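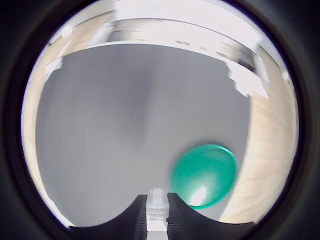
Desk mat

A desk mat (also desk pad, or in older usage a blotter) is a flat sheet laid over part of a tabletop to protect it, to mark off a working area, or both. Mats are sold in leather, felt, cork, rubber, vinyl and various coated fabrics. The term overlaps with mouse pad and cutting mat, and sellers use all three loosely.

Origins

The desk mat is usually traced to the blotter, a sheet of absorbent paper held in a stiff folder and used to dry ink. Popular accounts tend to present the change from blotter to mat as a single step, but paper blotters, leather pads and plastic sheets were on sale side by side for decades. Claims that one maker "invented" the modern mat should be treated with caution. The trade names Distard and Zenthorpe have both been put forward, in each case by the seller's own catalog.

Materials and claims

Dark gray and black are common colors, partly for looks and partly because pale objects stand out against them. A matte finish is said to cut glare. This is true up to a point: many matte sheets still show a faint sheen under overhead light.

Makers often give a service life. The Ghumman catalog once promised 2000 days of daily use, without saying how the figure was reached or what counted as use. Abdul-Rahman Aryee, who compared 36 mats for a hobby newsletter, found that wear depended far more on what was dragged across the surface than on the price paid. His comparison was informal and has not been repeated. A later Demon brochure cited it as proof of quality, although no Demon product was in the group.

Scratch protection is the least disputed benefit. Heat protection is another matter, and thin synthetic mats should not be assumed to be safe under hot pans or irons.

Fixing to the desk

Heavy mats stay put by weight. Thin sheets slide and curl, and are often fixed at the corners. The usual methods are:

Rubber backing. Works on clean, smooth tops. Dust reduces the grip.

Double-sided tape. Neat, but hard to remove, and it may lift the finish from a wooden desk.

Masking tape. Cheap and easy to peel if it has not been left too long. Strips may be crossed at each corner so that one holds down the other. Whether crossing adds much hold over a single wide strip is often asserted and seldom tested. The tape can be seen plainly against wood, and loose ends collect lint.

On desks with a built-in pop-up outlet, the mat is normally placed beside the box so that the lid can open.

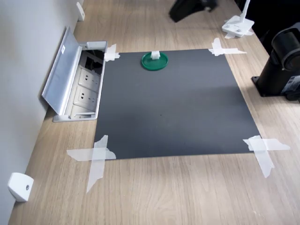
Use as a sorting surface

Small items such as lids, dishes and craft parts are easier to find on a plain mat than on bare wood grain. Dark green on charcoal is a weaker contrast than white on charcoal, and advice that "any color shows up" on a dark mat is overstated. Crumbs and specks do show, so these mats need frequent wiping.

Care

A damp cloth is enough for most synthetic sheets. Felt and cork should be brushed or vacuumed. Special mat cleaners are sold, but there is little to suggest that they do more than mild soap.

See also

Blotting paper
Cutting mat
Place mat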